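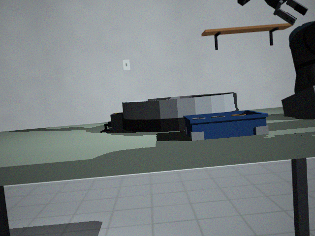

**Bench cell inspection, simulation model and matching floor layout**
Site: Ogilvie, automation room
Cell: Jongate bench, single arm, two-finger gripper
Document set: Noltitum cell rules, section 5
Month: January
Model build: 487

Result: pass with comments. Open items are listed at the end and need to be closed before the program is released to the real cell.

Mark each line OK, FIX, or N/A. Comments go under the line they belong to. If a line was checked only in the model, write "model" after the mark.

## A. Bench and mounting

- [x] Table legs and top at the drawing height. OK, model
- [x] Arm base resting flat on the tabletop at the rear. OK, model
 - Base plate bolts are not modeled. Check torque on the real bench and write the value on the cell card.
- [x] Bench position against the wall matches the layout drawing. OK
- [ ] Floor marking around the cell. FIX
 - Tape line on the real floor is worn through on the side people walk past. The model has no floor marking, so the line has to be taken from the drawing.

## B. Reach and clearance

- [x] Arm parks without touching the wall or anything fixed to it. OK, model
- [ ] Wall shelf entered as a keep-out zone. FIX
 - The shelf is in the model as a visual part but has no collision shape. The gripper can get very close to it on the way up. Add a collision shape for the plank and both brackets, and put the keep-out zone 5 cm outside that.
 - Nothing may be stored on this shelf while the cell is in use. Add this to the cell card.
- [x] Large rounded fixture entered as a collision body. OK, model
 - The collision shape is a simple cylinder and sits slightly outside the panels. Accepted, errs on the safe side.
- [x] Blue box entered as a collision body, including the overhanging rim. OK, model
- [ ] Small unit at the left end of the rounded fixture. FIX
 - The body is covered. The hooked piece that reaches down to the table is not. Either include it or block off that end of the bench for the arm.

## C. Gripper and parts

- [x] Finger pads free of damage. OK
- [x] Gripper opens and closes to both end stops. OK
- [x] Gripper holds its position on loss of power. OK
 - Tested 8 times on the real gripper with the test block. No drops.
- [x] Round parts on top of the box within reach from above. OK, model
 - Approach must be straight down for the last part of the move. Sideways approach over the rim is not allowed.

## D. Speed and stopping

- [x] Reduced speed set for teach mode. OK
- [x] Emergency stop reachable from the operator position. OK
- [ ] Second emergency stop at the door side. FIX
 - Installed but not labeled. Fit the standard label.
- [x] Stop test from full working speed. OK
 - Run at 8:00 a.m. before the shift, arm cold, and repeated after warm-up. Both stops inside the limit on the cell card.
- [x] Restart needs a separate, deliberate action after a stop. OK

## E. Model against real cell

- [x] Table, arm, box, and rounded fixture positions measured and compared. OK
- [ ] Lighting in the model. FIX, low priority
 - Shadows on the tabletop are hard-edged and much stronger than under the room lights. No effect on motion checks. It does matter if anyone uses renders from this build to set up part detection. Do not use them for that until the lights are changed.
- [x] Wall plate position. OK
 - Keep cables away from the arm's path. Route along the wall only.
- [x] Units and axis directions match the Firkeneo export. OK
 - Last build had the vertical offset wrong after export. Corrected in this one, checked at 2 points on the bench.

## Open items

1. Shelf and bracket collision shapes, keep-out zone
2. Hooked piece on the small unit
3. Floor tape
4. Label on door-side stop
5. Lighting in the model (does not block release)

Recheck sections B and D only, unless the bench or the arm base has been moved. If either has been moved, the whole list is done again from A and the model build number goes up.

Keep the signed copy with the cell card. The previous copy stays in the folder until the next annual check.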